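Notebook, plate rack and drying, March, continued from the sheet on mugs

Saturday, 09:40. Bench wiped down and the rack brought back to the middle. Aim for the day: settle the order in which the dinner plates go into the wire rack, and find out whether the spacing of the uprights suits the rimmed plates from the Provley set as well as the flat ones from Rinonora. The question came from the washing-up trials, where plates put in at random leaned on each other and kept a film of water along the line of contact.

Rack. Wire basket on small wheels. The wheels are a nuisance for this work. A plate pushed down at an angle moves the whole rack before it seats, so plates should be lowered close to vertical and let go only when the foot of the plate is between the wires. Pushing from the side is ruled out for the rest of the series. I tried a folded cloth under one end and it stopped the rolling, but it also tilted the basket, and the plates then all leaned the same way. Cloth removed.

Plates. Mixed colours, kept mixed on purpose so that the log can say "orange" or "black" and be understood without a numbering scheme. Diameters are close but not equal. The rims differ more than the diameters do. A plate with a deep rim takes up more of the basket than its thickness suggests, and the next plate has to be set further forward.

Water. Each plate is dipped, held on edge for 2 seconds, then racked. 200 ml of clean water in the tray for the dipping, topped up to the line when it drops. No detergent in this series. The detergent runs are in the Dredness folder and should not be compared with these, as the film breaks up differently and the plates were left longer.

Order of loading. Large plate to the back, smaller plate in front. The other way round works for drying but the front plate hides the wires behind it and the second placement becomes guesswork. With the large one at the back its rim stays in sight above the smaller one and can be used as a guide. I have written this up as the standard order.

Gap. One free space between plates is enough for the flat ones. For the rimmed ones I would leave more. Contact at the top edge was the usual fault, and it was easy to miss from the front. Look along the rack from the end before starting the clock.

Timing. About 13 minutes to no visible drops on the face of a flat plate with a clear gap. Rimmed plates hold a bead at the lowest part of the rim well after that. The bead should be recorded separately and not counted against the face. Anyone repeating this should note whether the window was open, which I failed to do for the first batch.

Labels. The white labels on the faces stay on for now. They are in the way of the film reading, so the face is read to either side of the label only. The Huamán method of marking on the back of the foot ring would be better, but the ring on the darker plates does not take the pen.

Unloading. Front plate first, straight up. Lifting the back plate first drags its rim against the one in front and the rack follows on its wheels. Plates waiting their turn lie flat on the bench to the left, clear of the rack.

To do before the next session:
Check the wheels for play.
Weigh the towel before and after blotting, same scale as last time.
Repeat the rimmed pair with a wider gap.
Copy the drying times into the shared sheet, faces and rims in separate columns.

Large plate behind, second plate in front, both upright: 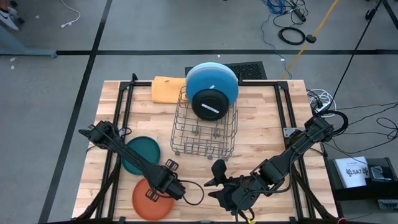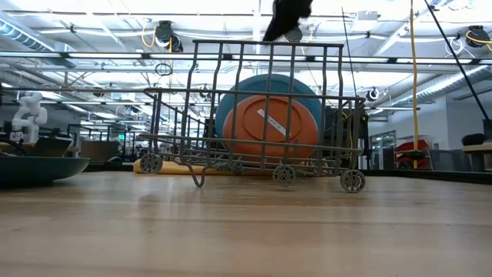

A note added in the margin on the bench copy disagrees about the order of unloading: with a wide enough gap the back plate can come out first without touching anything, and the rule ought to be tied to the gap and not to the position. The same note asks for the rimmed pair to be run once with the smaller plate at the back, so that there is a figure to set against the standard order. Added to the list for the next session, after the wheels.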